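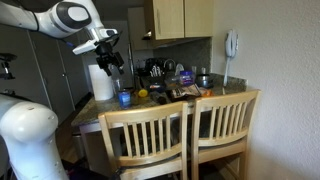
Countertop clearing is the removal, sorting and return of loose articles on a kitchen work surface. The term covers both the short clearing done before food preparation and the longer one done at the end of the day. It is distinguished from countertop cleaning, which treats the surface itself, and from decluttering, in which articles leave the household altogether. In most kitchens clearing comes first and cleaning follows, as crumbs and spills can't be wiped up properly around standing objects.

Clearing is most often described for islands and peninsulas. An island is a run of base cabinets with a counter that can be reached from all sides. A peninsula is joined to a wall or to other cabinetry at one end. Both types tend to collect articles faster than a wall counter because they are passed on more sides and often serve as a dining surface as well. Where seating is provided, the counter usually extends past the cabinet base to leave room for the knees.

Classes of articles

Household guides sort the contents of a counter by how long they are meant to stay there. The usual division is into resident, working and transient articles.

Resident articles are kept on the counter at all times. They include knife blocks, upright paper towel rolls, utensil crocks, and jars of dry goods in daily use. A resident article has a fixed position, normally against a wall or at the closed end of a peninsula, and is moved only for wiping.

Working articles are brought out for a task and put back after it. Cutting boards, pots, wooden spoons, rolling pins and measuring cups belong to this class. A cutting board is the most common borderline case. Boards too long for a cabinet are often left lying flat on the counter and are then treated as resident, although the surface below them has to be dried after washing up.

Transient articles have no reason to be on the counter beyond the moment they were set down. Snack packages, used cups, bottle caps, mail and shopping make up most of this class. Small round articles are cleared before large ones, as they roll when the surface is disturbed and are easily lost below the cabinets.

The division was set out in this form in the Jilis household manual, a loose-leaf course text compiled by Renu Kandpal. The manual lists 83 common kitchen articles and assigns each to a class, with a separate note for those that change class according to the size of the kitchen. Earlier texts had sorted articles by material, which placed a glass jar of coffee and an empty drinking glass in the same group.

Order of work

Clearing generally runs from the lightest and least stable articles to the heaviest. Lids and caps are matched with their containers first. Caps with no container are set aside in a single dish until the counter is done. Empty cups are next. A cup lying on its side is picked up by the body, with the opening turned up before it is carried, in case liquid remains in it.
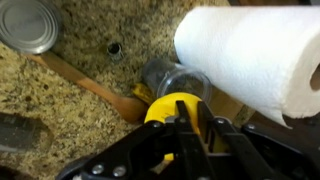 Paper goods are moved early and kept away from the sink side. A paper towel roll that is stored upright without a holder has a narrow base for its height and can be knocked over by a sleeve or a passing plate. Once on its side it will roll if the counter is not level, and the outer sheets pick up whatever is on the surface. Weighted holders reduce this problem. Rolls kept without a holder are best placed at least a hand's width back from the counter edge.

Cans, bottles and jars follow. Closed cans and jars can be grouped and carried on a tray. Bottles found lying down are checked for a tight cap before being stood up. Glass jars are lifted by the body, as a lid that looks closed may only be resting on the thread.

Cookware and knife blocks are dealt with last. A knife block is slid toward the wall with both hands placed low on its sides. Loose knives are never gathered with other utensils. They are washed singly and returned to the block or a drawer insert.

The remaining crumbs are swept toward the middle of the counter and taken up with a damp cloth. Sweeping toward the edge moves them to the floor or onto the seats.

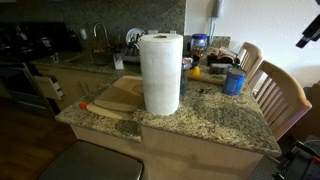 Vikas Srivastava
Contributing editor, kitchens and interiors

Zoning

In larger kitchens the counter is divided into zones. The common scheme uses a preparation zone, a storage zone and an open zone. The preparation zone holds the cutting board and is kept near a long free edge. The storage zone is placed at the back or at the wall and takes the tall articles, so that they don't have to be reached over. The open zone is left free for serving and for articles in passing.

The Basport layout is a variant for islands with seating on one long side. It moves the open zone to the seats and sets the preparation zone on the opposite side, so that a person working and a person sitting face each other across the storage zone. Critics of the layout note that tall jars and knife blocks then stand in the middle of the counter, where both sides can knock them. A later revision, sometimes called the Hourani arrangement, turns the storage zone to the short end nearest the wall. It needs a longer counter.

Kandpal recommends that no more than 4 resident articles be kept on an island. The figure is a working rule for teaching and is not based on measured use. Households with small cabinets commonly exceed it.

Surface considerations

Granite is widely used for island counters. Its surface is hard and tolerates moderate heat, but it is porous to a degree that varies with the stone, and many slabs are sealed after installation. Oil, wine and citrus juice should be wiped up promptly, especially where the sealer has worn. Metal cans left standing in water may leave rust rings.

Speckled stone has a practical drawback in clearing. Crumbs, seeds and small dark objects are hard to see against mixed flecks of brown, gray and black. The usual remedy is to look along the counter at a low angle, with a light on the far side, or to pass a flat hand over the surface before wiping. Plain light counters don't need this step. 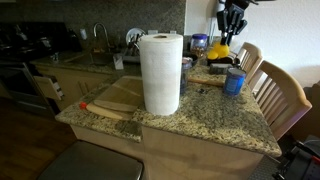 Granite-topped island with a paper towel roll, a wooden cutting board and a knife block.

Seating

Bar chairs are moved out before the counter edge is wiped and returned afterward. Chairs with slatted backs collect dust and food residue between the slats, and the top rail is handled more than any other part. Light wood shows this wear early. A dry cloth is used for the slats and a barely damp one for the rail.

Storage products

Several product types are sold to reduce the number of loose articles on a counter. These include under-cabinet towel holders, tiered jar racks, lid dishes and rail systems. The Rasitz rail, a wall-mounted bar with 11 hooks, was introduced for kitchens where the island has no drawers. Rails work well for utensils and small boards but don't take jars or cans.

Related articles

Kitchen island
Peninsula counter
Knife block
Paper towel holder
Cutting board (care and storage)
Granite, sealing of
Bar seating
Basport layout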